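Branness Courthouse – Periodic Safety Inspection, Public and Hearing Areas
Checklist with inspector's comments
Inspection date: 19 February 2023
5 shares | 0 comments

Scope: public entry, registry counter, Hearing Rooms A and B, jury assembly area, witness waiting room. Custody areas and the judicial car park are inspected under a separate schedule. Ratings used are S (satisfactory), A (action required) and N (not inspected).

1. Public entry and screening

1.1 Entry doors open fully and release on alarm – S
1.2 Queue barriers clear of the exit path – A. The last barrier post stands inside the marked exit width. Relocate to the east wall.
1.3 Prohibited items notice displayed in current form – S
1.4 Property lockers, doors and hinges – A. Two doors do not latch.
1.5 Ramp handrail fixings – S. Retightened after the December inspection. 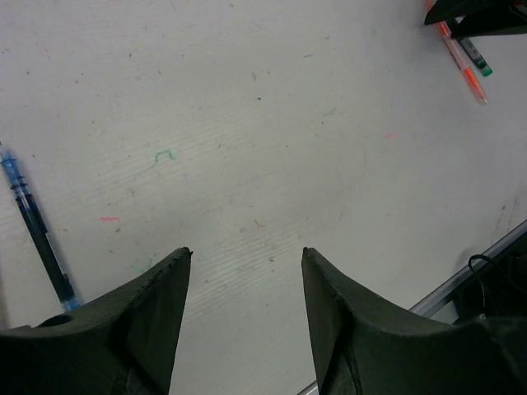 Does a hearing have to be adjourned if a duress alarm fails its test?
The presiding officer decides. The registry reports the fault before the list is called, and the matter is either moved to a room with a working alarm or heard with an officer posted inside the door.

2. Duress alarms (Tanska panel)

2.1 Bench alarm, Hearing Room A – S. Officer at the door in 30 seconds.
2.2 Bench alarm, Hearing Room B – S
2.3 Registry counter alarm – A. Signal received at the panel but shown against the wrong zone. The zone list predates the move of the counter. Contractor to relabel and retest.
2.4 Witness waiting room alarm – S
2.5 Test log complete and signed – A. Entries missing for part of December. The tests may have been done – the log does not show it.

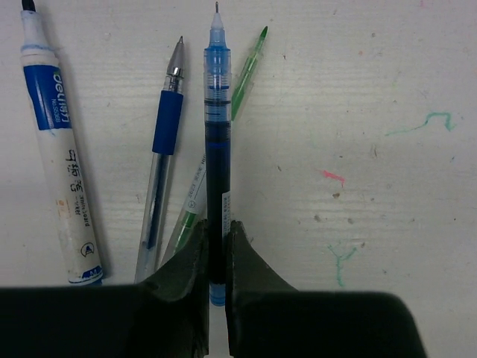 Writing instruments, including a Deli whiteboard marker, on a white table.

3. Hearing rooms

3.1 Posted capacity matches seating plan – A. Hearing Room A is posted at 40 and the plan on file shows a lower figure. Confirm which is current and replace the sign or the plan.
3.2 Aisles clear, including wheelchair position – S
3.3 Cables at the bar table covered or clipped – A. The lead to the document viewer crosses the walkway in Hearing Room B.
3.4 Dock glazing free of cracks – S
3.5 Witness box step and edge strip – A. Strip lifting on the left side. Carried over from the previous inspection.
3.6 Hearing loop tested – N. Receiver not available on the day.
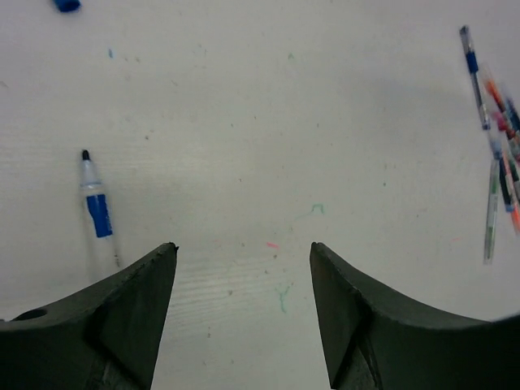 White work surface with specks and small coloured ink marks.

4. Jury assembly area

4.1 Separate entry secured from the public corridor – S
4.2 Emergency lighting – S
4.3 Evacuation diagram orientation – A. The diagram is mounted on the wrong wall and reads in reverse. Same fault found at Badwood.
4.4 Warden list displayed and current – S
4.5 Total occupancy, all public areas, not above 288 – S. Checked against the juror summons count and the day's list.

5. Records and exhibits

5.1 Compactus brakes hold when released – S
5.2 Exhibit shelving fixed to the wall – S
5.3 Sharps exhibits in rigid containers – A. One container unlabelled. Label applied during the inspection, no further action.
5.4 Exhibit room access list reviewed – A. The list includes staff since transferred to the MacAulay Building. 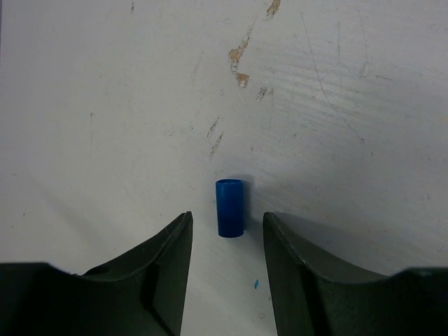

Blue cylinder standing on a white table top.

Comments

Items 2.3, 3.1 and 4.3 are rated high and are to be closed within up to 30 days. Item 3.5 has now appeared in consecutive reports and is referred to the facilities manager for a closing date. The remaining actions may be completed in the ordinary maintenance round. Item 3.6 is to be tested before the next matter in which a hearing loop has been requested – the registry will advise.

No area was closed as a result of this inspection. A copy of this checklist is held at the registry counter and may be viewed on request during sitting hours.

Related items
Badwood Circuit Court – inspection checklist, public areas
MacAulay Building – after-hours access for registry staff
Tanska duress panel – monthly test sheet
Juror information – arrival, screening and lockers
Requesting a hearing loop or interpreter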